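Skistatham marmalade

Skistatham marmalade is a dark, bitter citrus preserve from the hill town of Skistatham, and I should admit up front that I grew up eating it, so this entry leans a little fond. It's made from whole fruit, peel and all, simmered slowly until the shreds turn soft and the syrup goes nearly brown.

The oldest recipe I've found is in a Ukville household book dated 1417 (the handwriting is awful, bring a magnifying glass!). It asks for honey, because sugar cost far too much, and it tells the cook to soak the peel for 4 days, changing the water every morning. 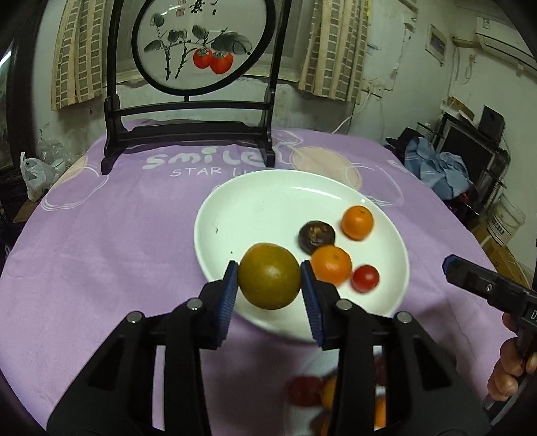 Sugar took over later on, and the soaking got shorter. My family stops at one night, which people over in Vatau think is shocking. They also add a spoonful of black tea, and I have to say it's pretty good, though I'd never tell my aunts.

The season starts in October, when the first fruit reaches the market, and the town holds a tasting then. The last one I went to had 389 jars on the tables, and I got through maybe a dozen before I needed bread and a sit-down.

It's mostly eaten on toast or stirred into rice pudding. Some cooks brush it over roast duck for the last few minutes in the oven. Unopened jars keep almost 5 years in a cool cupboard, and the color gets darker the whole time.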